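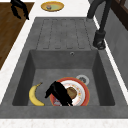
A gray sink with a grooved drainboard, set in a white speckled countertop (computer rendering)

Kitchen sink

A kitchen sink is a fixed basin used for washing dishes, preparing food and drawing water in the home. In most countries it is connected to a supply of cold and hot water and to a waste pipe with a trap. The word "sink" is used in everyday speech also for the basin of a bathroom, but builders and plumbers in many regions keep the two apart and call the second one a washbasin or a lavatory.

History

Before piped water reached private houses, dishes were washed in a loose tub or bowl, which was filled from a bucket and emptied outside the door. Fixed sinks of stone existed in larger houses and in monasteries. They were shallow, often only as deep as the width of a hand, and the water left them through a hole in the wall. Such stone sinks can still be found in old farm buildings, where they are sometimes used for flowers.

With the spread of municipal water in the nineteenth century, the sink received a tap and a permanent drain. Glazed fireclay became a common material, because it could be formed in large pieces and was easy to keep clean. Enameled cast iron was used widely in North America, and in many models the basin, the drainboard and the back panel were cast together. Stainless steel came into general use in the twentieth century and is today the most common material in many markets. Composite sinks, made from mineral particles bound with resin, appeared in the later part of the same century.

Parts

The basin, also called the bowl, holds the water. Its floor has a slight fall toward the waste outlet, which is closed with a plug or a basket strainer. Many sinks have an overflow, a small opening near the top of the bowl that leads the water to the waste pipe if the tap is left open. In North America the overflow is usually missing in kitchen sinks, while in Europe it is usual.

The drainboard (in British English, draining board) is a surface beside the bowl where washed dishes are left to dry. It is sloped toward the bowl and commonly has grooves or ribs, so that the dishes do not stand in water. Where no drainboard is present, a separate rack is placed on the countertop or hung in a wall cabinet. Cabinets with an open bottom, which let the water drip directly into the sink, are traditional in Finland and in parts of southern Europe.

Under the sink there is the trap, a bent section of pipe which always keeps a small quantity of water. This water prevents the gases of the sewer from entering the room. If a sink is not used for a long time the water in the trap can evaporate, and a bad smell may be noticed until the tap is opened again.

Materials

Stainless steel is light, resists heat and does not break when it is hit. It scratches easily, and thin sheets make noise under running water; for this reason the underside is often covered with a damping layer.

Fireclay and porcelain sinks are heavy and need a strong cabinet. The glaze resists stains well, but a dropped pot can chip it.

Composite materials are available in many colors and feel similar to stone. They are quieter than steel. In areas with hard water, a white film of lime can become visible on the dark colors, and regular wiping is recommended.

Copper, soapstone and wood are less common. Wooden sinks were once preferred in pantries of large houses, where fine glass was washed, as the soft surface did less damage to it.

Installation

A drop-in sink rests with its rim on the countertop and is sealed around the edge. An undermount sink is fixed from below, so that crumbs can be wiped directly into the bowl -- this type requires a countertop whose cut edge tolerates water. A flush-mounted sink lies level with the surface and needs a very exact cutout. The apron-front sink, known also as a farmhouse sink, has a visible front panel and replaces a part of the cabinet door.

The position below a window is traditional in many countries. It gave daylight for the work before electric lighting, and in older houses it also kept the pipes short, as the drain passed directly through the outer wall.

Regional examples

In the town of Gorncombe, public washing sinks were provided in shared courtyards before the houses had their own water. The local water museum lists 30 such courtyards, of which 11 still have a sink in place. All of them are cut from local limestone, and 2 are protected as monuments.

The pottery works at Tatorow made fireclay sinks for housing estates in the region. A surviving order book records 3,491 sinks, mostly of one model with a single deep bowl and no drainboard. Tenants placed a wooden board beside it, and these boards were sold in the same shops as the plugs. After the works closed, the molds were bought by the firm Turkier, which continues to make a smaller version for restored houses.

Care

Most sinks are cleaned with mild detergent and a soft cloth. Steel wool leaves particles on stainless steel that can rust. Boiling water should not be poured directly on older composite sinks without running cold water at the same time.

See also

Countertop
Dishwasher
Scullery
Trap (plumbing)
Washbasin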